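Teaching a gripper to pick things out of a messy drawer, before you've built the gripper

This is part 3 of my Pluvach build, the little sorting arm I'm putting together in a corner of the Clivside workshop. If you've only just joined, the first two parts cover the base and the wiring, and you don't need either of them today. All you need is a laptop and a bit of patience (more patience than laptop, in my case).

The plan is to get the arm picking odd bits out of a pile inside the simulator. I put this off for months. I wanted to be cutting and bolting things, and clicking about in a pretend world felt like homework. Then I snapped a finger link on my first real attempt and had to wait a fortnight for a new one, so homework it was!

Step one: get your gripper in

I use Ulow as my simulator. Load the gripper on its own first, with no arm and no objects, and open and close it a few times. Watch the joints. If a link swings off in a daft direction, you've got a pivot in the wrong place, and it's much easier to spot now than when there's a heap of stuff in the way. Mine had one finger closing nicely and the other waving hello. The fix was a single minus sign.

Step two: pick some awkward objects

Please don't start with cubes. I did, and I came away feeling terribly clever, and then it couldn't pick up a pen. Go for a mixture of shapes: something flat, something long and thin, something chunky, and at least one thing with a cord on it. Cords are a pain. They loop round behind the fingers and turn up in places you'd forgotten to look.

You can model your own objects, but there are loads of free ones about and I'd use those to begin with. I've got a folder of 953 of them now, which is silly, and I've used perhaps a tenth. Check the size of each one as it comes in. Some people model in millimetres and some in metres, and a plug as big as a garden shed will ruin your evening.

Step three: drop them in and line up a grasp

Tip the objects out a little above the floor and let them settle by themselves. Then choose one to go for and bring the gripper in slowly, fingers wide, with the target between them. Pause it before you close up and have a proper look round from a few sides.
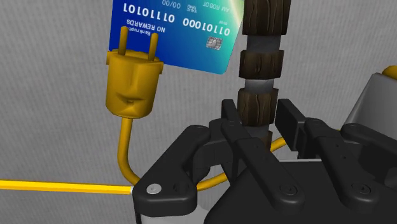 Fingers either side of the banded shaft, with a narrow gap still to go on the right. Mind that yellow cord!

What I check at this point is the gap between each pad and the thing I'm after. If one side is going to touch well before the other, the object gets shoved sideways, and a long shaft will happily swing round and knock everything else about. Nudge the whole gripper across until the gaps are closer to even, and then close. You'll probably need to do it by hand a few times before you get a feel for it.

The other thing to look at is whatever's lying near the outer joints. It's easy to stare at the fingertips and forget that the elbows of the gripper stick out as it moves. I've had perfectly good grasps go wrong down there.

Step four: close gently and lift

Set the closing force low. I start at 3 on the Ulow slider and go up one notch at a time, and I've rarely gone past 8. If an object shoots out from between the pads like a wet bar of soap, you've either got too much force or hardly any friction. Try friction first - the default is very slippery, and rubbery pads want a good deal more.

Lift straight up, a few centimetres only, and hold it there. Does it droop? Does it creep? If so, go back and grip nearer the middle of the object.

Step five: do it again, lots

Once you've got a lift you're happy with, tip everything out afresh and have another go. I keep a plain text file with the object, the force and a word or two on how it went ("fine", "dropped", "flung"). I use the Laitinen script to reshuffle the pile between tries, and it leaves the camera where I put it, so I can flick back through and compare.

Next part is back to the bench, with the new finger link and a drawer of real rubbish. If your fingers are shaking when they close in the simulator, halve your time step before you change anything else, and leave me a comment if that doesn't sort it.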